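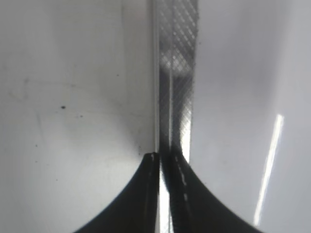
4. Preparing the Vurnotum water softener for first use

Read this section completely before you open the water. The first filling takes one hour, and you should stay near the unit during all this time.

4.1 Before you start

The unit must stand level on a hard floor. Check that the drain hose is fixed at both ends and that it has no sharp bend. The bypass valve must be in the BYPASS position.

Note: If your house has the older Oldale connection, use the gray adapter from the small bag. The blue one is for the Awad connection and will leak.

4.2 Filling the salt tank

1. Remove the lid and take out the paper bag with the spare seals.
2. Pour 2 gallons of clean water in the tank. You do this only one time. Later the unit adds the water by itself.
3. Add salt tablets until the tank is half full. Do not use table salt or rock salt for roads.
4. Clean the edge of the tank with a dry cloth and close the lid.

CAUTION: Salt dust can irritate the eyes. Pour slowly and keep your face away from the opening.

4.3 Opening the water

5. Open one cold water tap in the house, the nearest one to the unit.
6. Turn the bypass valve slowly to the first mark and wait until you hear no more air - this can need several minutes.
7. Turn the valve fully to SERVICE.
8. Let the tap run until the water is clear, then close it.
9. Look at all connections. If you see drops, go back to BYPASS and tighten by hand only. A wrench can break the nut.

4.4 Setting the hardness

10. Press MENU for three seconds. The display shows 500, the factory value in parts per million.
11. Change the value with the arrow keys to the hardness of your water. Your water company can tell you this number.
12. Press OK two times. The display shows the remaining capacity in gallons. With a new unit at the factory value it is 86.

Note: The remaining capacity goes down when you use water. At zero the unit starts to clean itself in the following night, and during this time the water in the house is hard. Do not run the washing machine then.

4.5 After a power failure

The hardness value stays in the memory, but the clock does not. Set the clock again as in section 3, or the cleaning will start at a wrong hour.

Text: Vimala Achari. Technical check: Senthil Marar. Revised March 28, 2025.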